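Sorcha MacRitchie
Sep 18, 2018

1/ Spent the morning on the black laundry. We wear black for work at Belholm and so does half my house, so it piles up fast. A few notes on how I fold it, for the people who asked after the last thread.

2/ Clear a surface first. I like a white one for dark clothes. You can find the edges and the lint shows up. On a dark bedspread you are folding by feel.

3/ One piece at a time, laid out long. Smooth it from the middle toward the ends before you make any fold. Creases that run lengthwise will mostly come out with a flat hand. Corners that have flipped over need to be pulled out one by one. 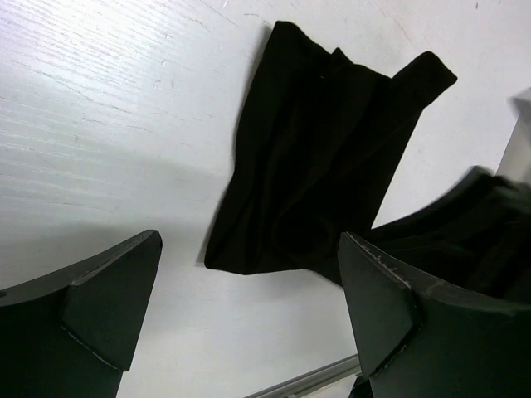
4/ Lint. Check before folding, when you can still see the whole side. A pale speck on black cloth looks small on the table and a lot bigger when you are wearing it. I use a strip of packing tape around my fingers. The roller I bought from Zindex lasted 2 months.

5/ The fold itself is nothing special. Long edge to long edge, then in half, then in half again if it's going in a drawer. If a layer sticks up at the top edge, open it and start over. Pressing it down doesn't fix it.

6/ Washing, in case it helps: inside out, cold, short cycle. I don't use softener on black cotton. Dry it away from the window – ours faded badly on one side when I had the rack in the sun.

7/ Someone asked about the table. Plain white top, nothing on it I have to move. A white surface does show every scuff, mostly near the front where things get dragged across. Damp cloth, then a dry one. I leave it to air before any fabric goes on it. 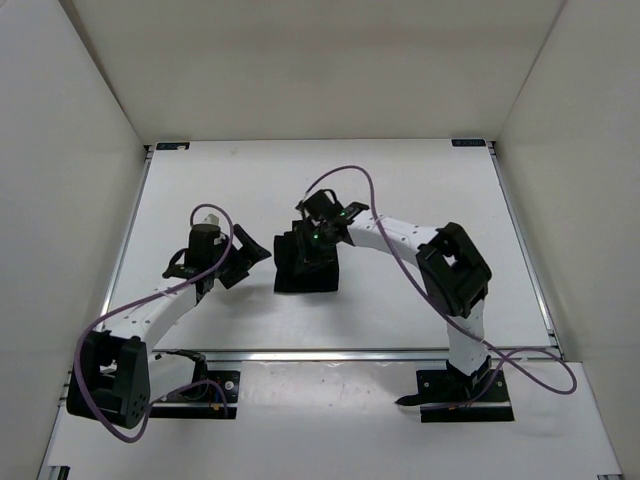
White top, white walls on three sides, silver rails along the edges.

8/ Counted for once, because my sister didn't believe me: 25 black items in one load. That's over a week of shirts plus everyone's socks. Socks get their own thread in October.

9/ Replies are open. If you have a way to keep black towels from shedding on everything else, I'd like to hear it. I've tried washing them alone and it helped a little.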